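Drallard heated pet bed, medium: four months on

I bought the Drallard for our old lurcher, Carnegie, when his back legs started to go stiff in the mornings. The vet at Susdale suggested gentle warmth overnight and I didn't want to leave the radiators on. It has had four months of nightly use, so I think I can be fair to it.

The bed is a foam base with a heat pad in a zipped pocket and a fleece cover on top. The lead comes out at one corner and has a chew guard for the first 33 cm. It has two settings. We have never needed the higher one. 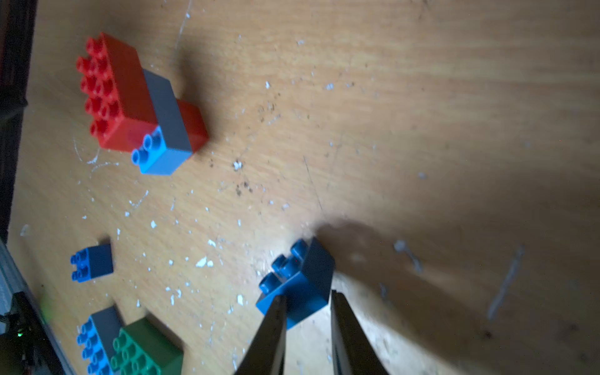
Comfort and washing

He took to it on the second night. The foam has kept its shape at the edges and gone a bit flat in the middle, where he lies. The cover washes well at a low temperature but takes a full day to dry, so a spare is worth having. Mine came from the pet shop in Plultivthorpe. The zip is the weak part and sticks at the corners.

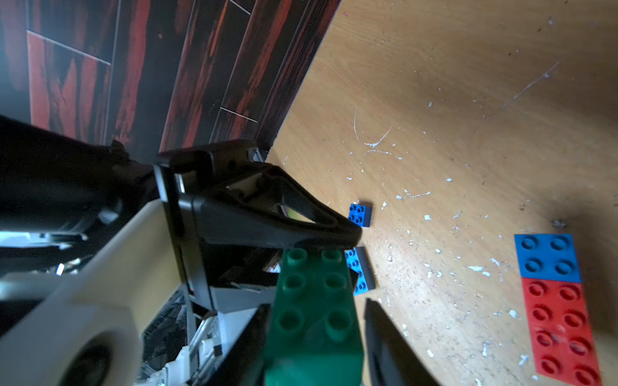
Green brick with six studs showing.

Noise and running cost

It makes no noise that I can hear. I put a plug-in meter on it for 124 hours and the cost was small enough that I stopped checking. The pad switches itself off after twelve hours and has to be turned back on at the wall, which I forgot twice in the first week. A timer would have been better. 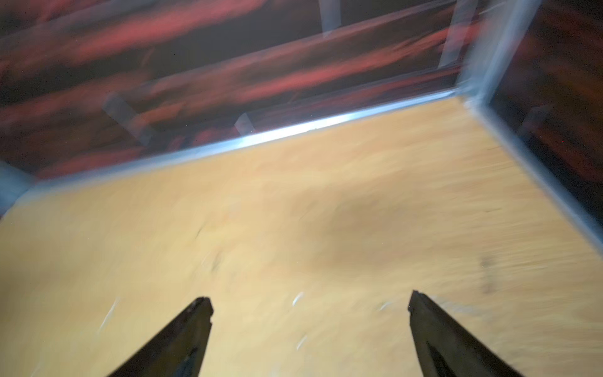

Is it safe to use with a puppy?
I would wait until the chewing has stopped. The guard only covers the first part of the lead, and the rest is ordinary cable.

Carnegie still gets up slowly, but he sleeps through now and has given up on the sofa. Four stars, with one off for the zip and the drying time.

Keir Moffat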